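Chamado 1013 – Lava-louças Moya da copa deixa película branca na louça
Categoria: Instalações / Copa do 2.º andar
Prioridade: baixa (pedi média, alguém baixou)
Estado: aberto, aguardando fornecedor

Descrição inicial

Desde que trocaram o detergente pelo Plasora em pastilha, a louça sai da máquina com uma película esbranquiçada. Nos copos é evidente, nos pratos depende da luz. Passa-se o dedo e fica marca. Com um pano úmido sai quase tudo, mas volta no ciclo seguinte.

O chamado anterior sobre o mesmo assunto foi encerrado com a observação "água da região é dura, comportamento normal". Não aceito essa explicação sem um número ao lado. A água da região é a mesma de antes da troca do detergente e antes não havia película.

Nota 1 – resposta da Drondton (manutenção)

Boa tarde. Favor verificar nível de sal, nível de abrilhantador e limpeza do filtro. Caso o problema persista, reabrir o chamado.

Nota 2

O chamado não está fechado, portanto não há o que reabrir. Verifiquei mesmo assim.

Sal: reservatório cheio, luz apagada.
Abrilhantador: cheio. O regulador estava na posição 4, passei para a 2.
Filtro: tinha resíduo, não muito. Lavei em água corrente e encaixei de novo até travar.
Braços de aspersão: giram livres com a mão. Dois furos do braço de baixo estavam obstruídos, limpei com um palito.

Rodei o programa normal com a carga de sempre. Película igual. Talvez um pouco menos nos copos, mas posso estar vendo o que quero ver, e não vou escrever "melhorou" com base nisso.

Nota 3 – Drondton

Com o abrilhantador em posição mais baixa é esperado que apareçam manchas. Recomendamos retornar à posição 4.

Nota 4

Na posição 4 também aparecia, foi por isso que abri o chamado. Retornei à 4 para ninguém usar o assunto como desculpa.

Aproveito para registrar como fiz a comparação. Lavei um conjunto à mão e deixei outro só na máquina, sempre as mesmas peças, guardadas à parte do resto. 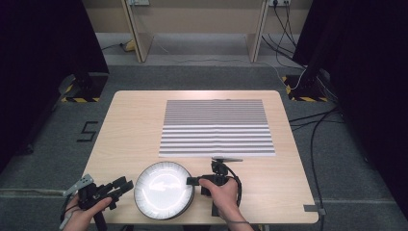

Mesa de madeira clara com a esteira listrada.

A diferença entre os dois conjuntos é visível contra a janela. O lavado à mão, com a mesma água "dura" da mesma torneira e secando no escorredor, fica limpo. Se o problema fosse só a água, eu esperaria ver alguma coisa nele também. Sei que a máquina aquece a água e que isso muda o depósito de calcário, não precisam me explicar outra vez. Mas então é caso de acertar o abrandador, coisa que ainda não foi feita por quem tem o manual.

Nota 5 – Drondton

Informamos que o ajuste do abrandador é feito em fábrica e não necessita de intervenção.

Nota 6

O manual da Moya, página 143, manda ajustar a dureza no momento da instalação, segundo a medição local, e traz uma tabela para isso. Segurar o botão de programa com a porta aberta até piscar o visor, depois cada toque sobe um nível. Fiz o procedimento só para ler o valor, sem alterar. Estava no primeiro nível, o de água macia.

Ou seja: me disseram que a água é dura e que por isso há película, e a máquina está configurada para água macia. As duas respostas vieram do mesmo fornecedor.

Peço formalmente:
– medição da dureza na torneira da copa, com o valor escrito neste chamado;
– ajuste do abrandador conforme a tabela;
– informação sobre quem fez a instalação.

Nota 7 – Drondton

Solicitação encaminhada à Rorkavton, responsável pela instalação. Visita prevista para quarta-feira.

Nota 8

O técnico da Rorkavton veio na quarta, depois das 15h. Não trouxe fita de medição. Olhou o filtro, que já estava limpo, e disse que as pastilhas "tudo em um" dispensam o sal. Perguntei se dispensam em qualquer dureza e ele respondeu que em princípio sim. A embalagem do Plasora diz outra coisa, em letra bem pequena: acima de certo nível é preciso usar sal à parte e regular o aparelho.

Antes de sair ele quis ver as peças que separei e concordou que havia película nas que só passaram pela máquina. Disse que podia ser corrosão do vidro, caso em que não haveria o que fazer.

Fiz o teste do vinagre na mesma tarde. Duas colheres num copo esbranquiçado, até cinco minutos de espera, enxágue. A película saiu por inteiro. Corrosão não sai com vinagre, calcário sai. Repeti num segundo copo para não depender de um só, com o mesmo resultado.

Nos pratos é mais difícil julgar.
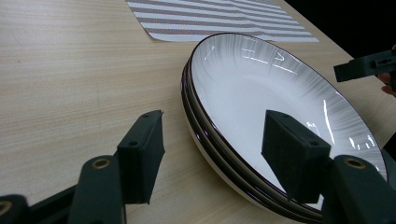
Por isso peço que a avaliação seja feita pelos copos, que não têm desenho nem cor para confundir. Também peço que não me mandem outra vez limpar o filtro.

Nota 9 – Drondton

A Rorkavton relatou "equipamento funcionando normalmente, cliente orientado". Podemos encerrar?

Nota 10

Não. A máquina lava, nunca disse que não lavava. A medição continua por fazer e o ajuste também.

Comprei fita de dureza por conta própria e medi na torneira da copa, água fria, depois de deixar correr um pouco. A cor ficou entre duas faixas da escala, ambas acima do nível em que a máquina estava. Fita de papel não é laboratório e não vou fingir que é, mas para decidir entre "macia" e "não macia" chega.

Subi o abrandador para a faixa mais baixa das duas, conferi o sal e mantive o detergente para não mexer em duas coisas ao mesmo tempo. Rodei um ciclo vazio e depois um com a carga normal.

Copos sem película nova neste ciclo. Um ciclo é pouco. Deixo o chamado aberto até completar a semana, e continuo esperando o nome de quem assinou a instalação.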